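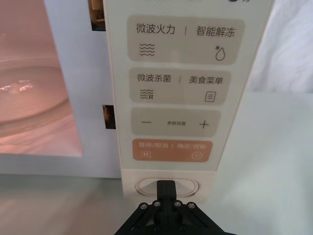 Ankica Stojanovska
Controls and perception, Gilldale bench

January, notebook entry, started 9:40

Door button again. Carrying on from the Mollel branch, with the panel model in and the old color threshold out.

Problem as it stood: the press target was the centroid of the oval, segmented in the wrist view. Fine at standoff. On approach the fingertip covers the middle of the button and leaves only the rounded ends showing, so the mask splits in two and the centroid follows whichever half is larger. The controller then steers toward that half. In the logs it shows up as a sideways drift over the last stretch, always after the mask splits.

Changed the target source. The estimator now fits a plane to the whole control strip and uses the four key blocks as landmarks: three taupe, one orange-brown, with the oval at a fixed offset below them. Block corners are stable and stay visible with the finger at the button. The button position comes out of the fit, so it no longer matters how much of the oval is hidden. Corner order is top to bottom by block. The orange-brown one anchors the sequence, as it is the only one the classifier never swaps.

The steep wrist angle is a nuisance. The blocks shrink toward the bottom of the view, and equal weights let the large top block dominate the fit. Now weighting by inverse corner covariance. Residual on the lowest block dropped enough that I stopped looking at it.

Text reading stays off for this task. I tried using the printed labels as extra landmarks, with 暂停/取消 and 确定/开始 as the obvious pair next to the button. Pale characters on the orange-brown, low contrast, detector confidence jumps from one image to the next. The minus and plus signs do better. Kept those two, dropped the rest.

Replay set is 1,407 wrist images from the Joltcombe logs. The old method lost the target in 700 of them. The new one loses it in 11, all during fast wrist rotation, and I think those are timestamp offset and not the fit. Have not proved it.

Other changes to the press primitive:

Force guard moved ahead of the position check in the loop. The order was wrong before and the guard ran one cycle late.

Approach axis taken from the plane normal. The hardcoded vector is deleted. If anyone at Bidmont still imports it, the build will say so.

Target freezes once the fingertip enters the last segment. No vision updates after that point, proprioception only.

Timeout returns a status code now. It used to return None and the planner read None as success.
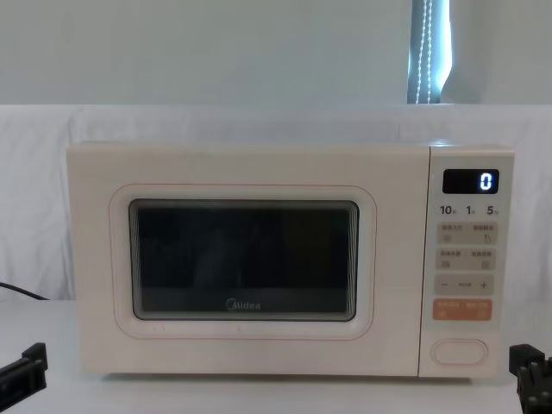
Chest view, both grippers clear of the oven, display at 0.

The chest camera gives the coarse pose: door outline, panel strip, orange button for left-right disambiguation. The dark window is useless for depth, so it is masked before the plane fit. The white cloth behind gives a clean top edge on the body. Handoff to the wrist estimate happens at standoff and needs six consecutive agreeing estimates before the planner accepts it.

Open:
- wrist timestamp offset, measure it properly
- covariance weights are hand set, move to config
- door state is still a flag set by the planner, needs a perception check
- rerun the replay with the freeze disabled, for comparison

Merged to the Mollel branch at 16:20. Main can wait for the timestamp result.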